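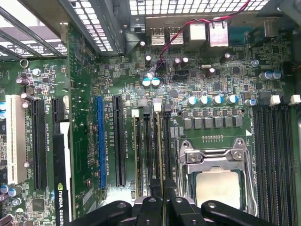

Section 9. Working alongside the Kerus cell: memory and workstation refurbishment

9.1 Who this section is for

This section is for bench staff at Derncombe and Ternside who used to strip and refit workstations by hand and who now share that work with a Kerus cell. It covers the daily set-up, a normal run, and what to do when the cell stops and asks for help. Programming and calibration are in the engineer's volume.

9.2 What has changed at the bench

Before the cell came in, one person took a workstation from the trolley to the test rack. That job is now split. The cell takes out and refits memory modules. People still open the case, judge its condition, handle the graphics card and the processor, deal with cables, and sign the unit off.

The job titles have stayed the same, but the day is different. Expect to look after two units on the bench while a third is in the cell. You will do less repeated pushing and pulling with the thumbs, and more checking. Staff at Derncombe found the checking more tiring than they expected in the first weeks, so the rota now moves people off cell duty at the mid-morning and mid-afternoon breaks. Ternside follows the same rota.

9.3 Before the first unit

1. Sign on at the cell panel with your own badge. Do not use a badge left in the reader by the last shift.
2. Put on your wrist strap and test it at the post by the door.
3. Check that the guard door closes and that the panel shows GUARD OK.
4. Press the stop button once, confirm that the arm will not move, then reset it.
5. Look at the fingertip pads. Change them if they are split or shiny.
6. Enter the tray code for the modules you are using.

Note: Pads are ordered from Carrillo under stock line 683. Keep one spare set in the drawer under the panel.

9.4 Loading a workstation

1. Isolate the unit from the mains and hold the power button in for a few seconds.
2. Remove the side panel and any air duct that covers the memory slots.
3. Lay the case flat in the cradle with the rear ports towards the back of the cell.
4. Tuck any wire that crosses the memory slots out of the way. Leave it plugged in.
5. Scan the asset label. If the label will not scan, type the number in by hand.
6. Close the guard door and press LOAD.

The cell takes its pictures of the board before it moves. If the model is in its library, the slot map comes up on the panel. Compare the map with the board in front of you, paying attention to which slots are shown as filled. Press ACCEPT if they agree.

Caution: Never press ACCEPT on a map you have not compared. The cell works to the map, and a wrong map can end in a damaged slot.

9.5 Removing and fitting modules

1. Open the latches on the slots listed on the panel. The cell does not open latches on boards with mixed latch types.
2. Choose REMOVE or FIT.
3. Press START and stay within reach of the stop button.

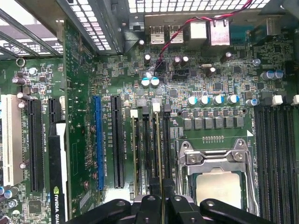
The arm moves at reduced speed once the fingers are inside the case. Let it finish each slot. Opening the guard part way through will stop the arm with a module still held, and you will then have to follow 9.6.

After a FIT run, open the guard and check each latch by hand. A latch that is not fully home is the usual cause of a failed memory test. Record the check on the panel under your own badge.

9.6 When the cell stops

Code 423 means that the arm met more resistance than it expected. Do not press RETRY straight away.

1. Open the guard door and wait for the amber light.
2. If a module is held, support it by its edges and press RELEASE.
3. Look for a closed latch, a wire in the way, or dirt in the slot.
4. Clear the fault, close the guard and press RETRY once.
5. If the code comes back, take the unit out and finish it by hand.

Finishing by hand is a normal result and does not count against the operator. Enter it as MANUAL so the shift figures stay right.

Caution: Do not push or pull the arm while the green light is on.

9.7 Keeping up hand skills

Each operator does one full hand refit a week, chosen from the ordinary trolley. Cases the cell cannot take, including small desktop units and anything with a bent chassis, go to the hand bench as well.

9.8 Records and questions

The cell logs run times against the unit. It does not log time away from the panel, and run times are not used in staff reviews. You may ask to see any record made under your badge.

For faults outside this section, ring extension 1996 and give the cell name, the code and the asset number. Leave the unit in the cradle until you have been told to move it.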